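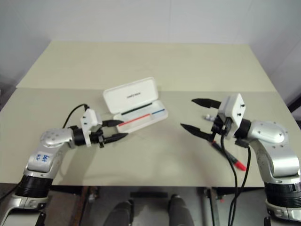 Photo: Varnidix open day / supplied

Robot arms pack the pens at Varnidix open day

August
By Staff Reporter

Print this story | E-mail this story

A pair of robot arms and a pen case drew the biggest crowd at the Varnidix open day, with visitors lined up out the door well before the 9 am start.

The two-armed set-up, known in the workshop as Zomolus, spent the morning on desk jobs. Putting markers in a case. Taking them out again. Closing the lid, or having a go at it.

Not flashy. Kids loved it.

Our photo shows the arms either side of an open white case, a red-capped marker at the right-hand gripper.

Staff said small, light things are the hard part. A marker rolls, a hinged lid flops back, and the fingers have to come in at the right angle or the lot goes skidding across the table. The black fingers on the machine are narrow and tapered for that kind of work.

Each demo ran 20 minutes, with time for questions after. Most asked: will it do the dishes? (Not yet.) Second most asked: what does it cost. No figure given.

Varnidix says it wants 1000 practice runs of the pen job logged before it moves on to harder stuff, folding cloths and sorting cutlery among them. The runs are done with a staff member close by and a stop button in reach.

Over at the next bench, Pranano had its labelling machine going, and there was a steady trade in stickers. The Metwally trolley, meant to carry parts from one end of the workshop to the other, stayed parked all morning with a flat battery. It was up and running after lunch, to some cheering.

Sausage sizzle sold out by noon. Parking was tight and a few cars ended up on the neighbour's grass, organisers have asked people to use the back gate next time.

School groups wanting to see the arms can book a weekday visit thruogh the front office. Groups need one adult along and closed shoes, no sandals. Bookings open later in August.

Contact the newsroom | Copyright, all rights reserved | Back to top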